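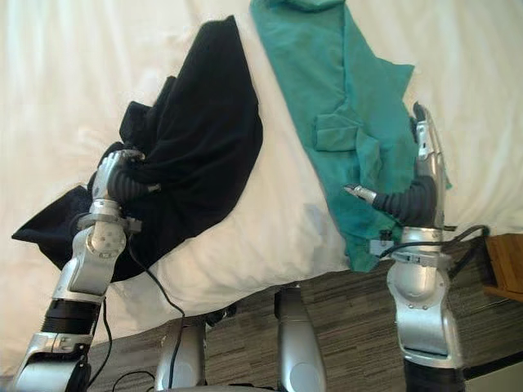 **Site:** Hestidstead, bedroom set
**Task family:** clothing and headwear on a bed
**Date:** September 13, 2024
**Checked by:** Wilma Rankin
**Second check:** Raghavendra Achari
**Operator:** Naledi Kruger

Marks used: OK, FIX (put right before recording), NOTE (may record, read the comment).

## 1. Floor and access

- [x] Walkway between the bed and the operator's desk clear - OK
- [x] Chairs pushed back from the bed, castors not on any cable - OK
- [x] Loose cable lying along the floor - NOTE. Slack is allowed on the side away from the robot. Naledi to coil the spare length at the next break. Do not tape it down across the walkway, as the tape lifted in April and made things worse.
- [x] Stop button within reach of the operator and of one other person - OK
- [ ] Door sign turned to "Recording" - FIX. Sign missing. Paper one put up for now.

## 2. Robot, before power to the arms

- [x] Wrist clamp rings tight, both sides - OK
- [x] Wrist cables have enough slack for a full reach across the bed - NOTE. The right one loops out wide. Watch it when the arm comes back towards the body, and stop if it goes under the forearm.
- [x] Finger joints move freely, no threads caught - OK. Lint taken out of the left hand with tweezers.
- [x] Thumb covers free of splits - OK
- [x] Legs clear of overhanging bedding - NOTE. Bedding comes close to the legs on the near side. Tuck it back between sets. I would like this added to the Sternel start-up sheet too.
- [x] Stop button tested with arms raised - OK, tested 2 times.

## 3. Bed and items

- [x] Cover pulled flat enough for the task; ordinary creases left in - OK. Kulkarni's team want the creases, so please don't iron or stretch it.
- [x] No pins, tags on plastic loops or sharp buttons - OK. One swing tag cut off.
- [x] Items on the list and nothing else on the bed - OK
- [x] Dark items readable in the head view - NOTE. Black cloth and the dark parts of the hand run together on screen. Raise the lights one step if the operator cannot tell where the fingers end.
- [x] Cap in the set, brim facing the robot for the first group of starts - OK. Take it by the brim. Pressing on the crown leaves a dent that stays for the following takes.
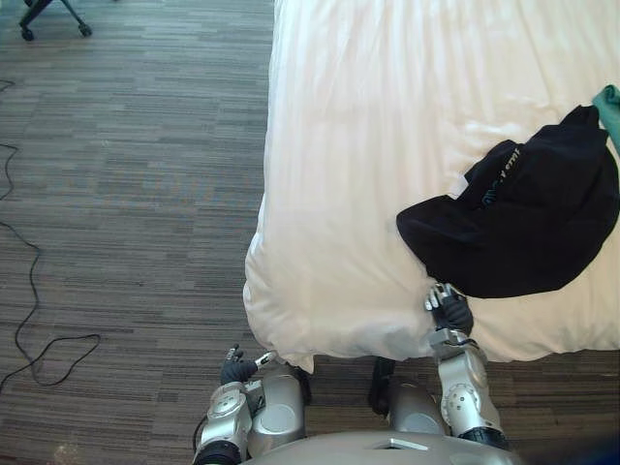
## 4. Recording

- [x] Head view and arm readings start together - OK
- [x] Free disk space enough for the session - OK. 256 GB card fitted.
- [x] Item positions changed by hand between takes - NOTE. The first few starts were too alike. Raghavendra A. asked for bigger changes in angle, and for the green cloth to be moved as well as the item being picked up.
- [x] Poor takes kept and labelled, not deleted - OK. Use "slip", "missed grasp" or "operator stopped". Anything else goes in the free text box.
- [ ] Task sentence matches what the operator is asked to do - FIX. The Kamath template still said "towel". Changed to the item name and saved again before the first take.
- [x] Operator break after every 16 takes - OK

Running total for this task family stands at about 2,000 takes, counting the labelled poor ones. Hanne Mustonen keeps the count, so send her any corrections and leave the sheet alone.

## 5. After the session

- [ ] Arms lowered to rest before power is cut
- [ ] Hands wiped, thumb covers looked at again
- [ ] Clothes shaken out and put back in the Gindard box
- [ ] Cables hung up, floor walked once
- [ ] Faults written below, even small ones

## Open points

1. Replace the door sign. Wilma.
2. Find a better route for the right wrist cable. Raghavendra Achari to try a second clip nearer the elbow. No recording with the new clip until a full reach has been tested at low speed.
3. Ask Raghavendra Kulkarni if he wants black items on a darker cover as a separate set. If yes, section 3 needs another line for it.
4. Template text corrected on this machine only. The copy on the shared drive still has the old wording - Hanne to change it.

Cleared to record with the notes above. W.R.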